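The first thing you smell at the Karabulut is floor polish, and the second is popcorn, and if you come in by the side door on a damp evening you also get a whiff of the canal. I love it. I've loved it since I was small enough to need a folded coat under me to see over the row in front, and when I heard the old place was opening its balcony again in September I rang up and more or less begged to be shown round.

It's a funny building to come across in Skunley. The high street is all bakers and phone shops, then there's a gap where the bank used to be, and then this great cream-tiled front with a fin sticking up off the roof like somebody parked a liner there. The family who built it had made their money in carpets, and they didn't hold back. The stairs are wide enough for six people to go up side by side, and the carpet (naturally) was the best in the county. There's a strip of the original behind the ticket desk, orange and brown with a sort of fern pattern, and it's hideous and I'd have it in my house tomorrow.

Rafia Jafri runs the place now. She met me in the foyer at ten in the morning with a torch and a very large bunch of keys. "Mind the third step," she said, and off we went.

The cinema opened with 1000 seats, which sounds mad for a town this size until you remember that people went twice a week and took their mothers. By the time I was going, the downstairs had been chopped into two screens with a wall so thin that you got everybody else's car chase during your own love scene. The balcony was shut. We used to look up at the dark edge of it and tell each other it was haunted — my cousin swore blind he'd seen a woman in a hat.

No woman in a hat, I'm sorry to report. What there is, is 220 seats in dark red velvet, a new handrail, and the best ceiling I have ever stood under. It had been hidden behind a false one for decades. Damian Zwahlen, the plasterer who worked on it, told me he'd put his head through a hatch expecting pipes and found himself nose to nose with a plaster peacock. There are 4 of them, one in each corner, with tails that run right down the walls and end in little lamps. Half the feathers had gone. He made moulds from the good ones and cast the rest on a bench in the car park, all through a fairly wet spring, and he still goes a bit pink when you praise them.

The thin wall downstairs has gone too, so it's one big room again. I asked Rafia whether losing a screen worried her and she pulled a face. Of course it did. Two screens meant a cartoon for the children and something else for whoever was left, and now she has to choose. The plan is family films in the afternoon, the main feature at half past seven, and a late show when she can get the staff. Judit Fodor, up in the projection box, is hoping for plenty of old musicals. She's kept both of the 35mm projectors in working order alongside the digital one, and she let me lace one up, badly, while she stood behind me making small noises of distress. The box is tiny and boiling and has a kettle in it that looks older than I am!

Then there's the organ. I hadn't known there was an organ. It came out in the fifties and went to a dance hall on the coast called the Nitix, and when that closed it was sold on in bits. Shota Takeda, who plays for silent films all over the place, has tracked down the console and one chamber of pipes and would dearly like to bring them home. Rafia says she'll believe it when it's through the doors. They've measured the doors, and it'll be tight.
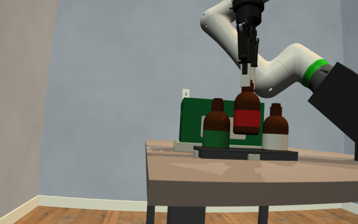
I stayed on after the tour and sat by myself in the front row of the balcony for a while, with my coat on my knees, listening to Judit test the sound on the trailers. You can see the whole screen from up there without anything under you. I've already booked for opening night, seat A12, and my cousin has the one next to me. He's asked if we can sit nearer the exit.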